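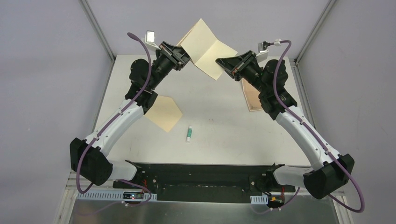
Photo: Hendholm Paper Goods

Zuvby Folded Booklet, Cream

Sold by the box, 30 booklets per box
Blank, unprinted
Ships flat in a plain carton

Quick facts

Open size: 13 inches wide by 9 inches tall
Closed size: 6 1/2 inches wide by 9 inches tall
Cover: cream, 215 gsm, uncoated
Insert: one folded sheet, text weight, uncoated, a shade darker than the cover
Fold: single center fold, scored before folding
Binding: none (staples and cord sold separately)
Made by: Hendholm
Finish: smooth vellum, both sides

Product description

The Zuvby Folded Booklet is a blank cream paper booklet for programs, menus, order-of-service sheets, short instructions and small keepsake books. It comes already folded. You get a cover and one insert sheet, nested together, with a single crease down the middle. Write in it by hand, print the parts on your own printer, or stamp the front and leave the rest alone.

The cover is heavy enough to stand on a table with the panels spread. It is lighter than a greeting card and heavier than copy paper. The insert is softer and takes a pen well. We match the two papers by eye at the mill and the insert is always the darker of the two. In low light most people won't see the difference. In daylight a thin edge of the second color shows along the side of the cover, and many customers order this set for that edge.

If you want cover and insert in the same shade, order the Zuvby Folded Booklet, White. Cream is not available as a single-shade set.

About the fold

All Zuvby booklets are scored first and folded second. The score is pressed from the inside, so the ridge ends up on the inside of the crease. The cover is folded with the grain, which keeps the surface from cracking at the spine.

The booklets are folded but they are not pressed hard. A new one will spring open a little when you lay it down. To get it to lie closed, run a bone folder or the back of a spoon along the crease once, or leave a stack under a heavy book overnight. If you plan to print, do not do this until the printing is finished.

Cover and insert are cut to the same height. The insert is trimmed slightly narrower so it does not creep past the front of the cover once everything is closed. Expect small differences from one booklet to the next. This is paper, and it moves with the weather.

Printing

Open the booklet and take out the insert. Print the cover and insert separately. Do not run them through a printer while nested.

Set a custom paper size of 13 by 9 inches. Many home printers will not take a sheet this wide, so check the maximum width in your printer's manual before you order. Wide-format inkjets and most office laser printers handle the insert without trouble. For the cover, use the rear feed or the bypass tray, with the paper type set to heavy or cardstock. Feed one sheet at a time.

Flatten each sheet as well as you can before feeding. Place it crease down. If it catches, turn it around and try the other short edge.

Inkjet: dye and pigment inks both work. The paper is uncoated, so photographs will print softer and less bright than on photo paper. Let covers dry for a few minutes before stacking them.

Laser: fine for text and line art. Large areas of solid toner can flake where they cross the crease. Keep heavy color away from the fold, or print on flat stock and fold afterward (see Related items).

White ink and foil: we have not tested these on the cream and can't give settings.

A page layout template is included with every order as a download link on your receipt. It shows the fold line and a safe margin on each panel. There are eight panels in all when both sides of both sheets are counted.

Handwriting and stamping

Ballpoint, pencil, gel pen and fine felt-tip all work on both papers. Fountain pen is good on the insert. On the cover, a wet nib can feather a little, so test on the back panel. Alcohol markers will bleed through the insert.

Rubber stamps give a clean edge on the cover with pigment pads. Embossing powder can be used with a heat tool held well back from the paper. Keep the tool moving.

Binding

The set is sold unbound. For a program that will be used for an afternoon, loose nesting is enough. For anything that will be passed around or mailed, fasten it.

Staples: use a long-reach stapler. Two staples on the crease, driven from the outside in.

Cord: a three-hole pamphlet stitch suits this size. Kivero linen cord in the thin weight fits well and comes in natural, black and rust. Punch the holes with the booklet open in a cradle or a thick phone book.

Elastic: a loop around the spine holds cover and insert together and can be taken off later. Choose one made for a 9 inch height. Shorter loops will bow the paper.

Adding pages

You can nest more inserts in the same cover. Up to four is comfortable. Past that the cover starts to pull away from the front edge and the booklet won't close neatly. Extra inserts are sold in packs under the same name and are cut to match. Please order them together with the covers if color match matters to you, as mill batches vary.

Storage

Keep the box flat and closed in a dry room. Cream paper left in a sunny window will fade along the exposed side, and the insert will fade sooner than the cover. Do not store the box upright for long periods. The bottom edges curl.

If sheets have taken on a wave from damp air, stack them under an even weight in a dry room for a day or two.

What's in the box

30 covers, folded
30 inserts, folded and nested
One sheet with template link and fold diagram

Envelopes are not included. The closed booklet fits a 7 by 9 1/2 inch envelope if unbound or stapled. With cord or added inserts, go up a size.

Samples

A single booklet can be ordered as a sample. Samples come from current stock and are sent by letter mail in a stiff envelope. One sample per color per customer. We do suggest one if you are matching to existing envelopes or to printed pieces from another shop. Screen color is a poor guide for cream.

Returns

Unopened boxes can be returned. Opened boxes can be returned only for a fault in the paper, the cut or the fold. Printed or stamped pieces can't be taken back. If you find a bad fold, set the booklet aside and send us the batch code from the end label of the carton.

Common questions

Is the paper acid free?
Yes, both cover and insert.

Can I get it unfolded?
Yes. Order Flat Stock, Cream. It is scored but not folded.

Can you print for us?
No. We sell blank stock only. Pakzad Print Supply carries our papers and takes small print jobs.

Does the crease run the short way or the long way?
It runs the 9 inch way, top to bottom, like a book.

Will it stand up?
Open it partway and it will stand on the bottom edge. It stands better with the insert taken out or fastened in. A loose insert tends to slide down.

Why does my new box look lighter than my last one?
Cream varies by mill batch. Ask for the same batch when you reorder and we will match it if any is left.

Do you sell a smaller box?
Not in cream at the moment. White and gray are available in packs of ten.

Related items

Zuvby Folded Booklet, White
Zuvby Folded Booklet, Gray
Zuvby Insert Pack, Cream
Flat Stock, Cream, scored
Kivero linen cord, thin
Bone folder, large

Page last updated 8 March 2019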